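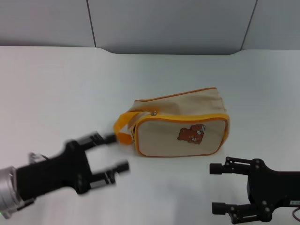 Open Day at the Mevwood Water Pavilion

Home | Visits | Art | Buildings | Archive

I'd wanted to get inside the Mevwood pavilion ever since the first drawings went up, and in August they opened it for an afternoon. It's by Osten, the studio that did the floating stage at Braltasberg, and it's a building made almost entirely of gutters! Rain lands on a big tilted roof, runs down 126 open channels, and drops through the galleries into a planted basin at the bottom.

We went in at two, 23 of us, by the side door because the main steps were still roped off. The first room is dim and low, and you hear the water well before you see any of it. Then you turn a corner and the ceiling shoots up, and there are the channels crossing over your head at every angle. I stood there far too long and missed most of the talk about the pumps.

What I did catch: the basin holds 1000 gallons, and on dry days the same water goes around again through beds of reeds and gravel. The studio first wanted twice that, 2000, but the ground underneath wouldn't take the weight.
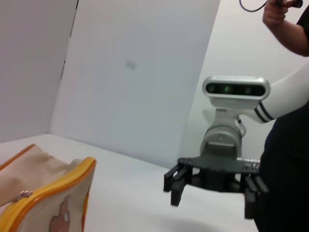 Rewi, who had come for the second tour, told me the sound was better upstairs, where the channels are narrower and each one has its own pitch, and that I should go back up before closing and stand by the north wall. So I did — and yes, it's wonderful up there, a sort of loose, wandering chime that never quite repeats.

A few grumbles. The signs are tiny, and the upper walkway gets tight when two groups meet. I'd also have liked to see the working models, which were still packed away. But I came out with damp sleeves and a big grin, and I'm going back the next time it pours.

Contact | Copyright Braltasberg Art Walks | Back to top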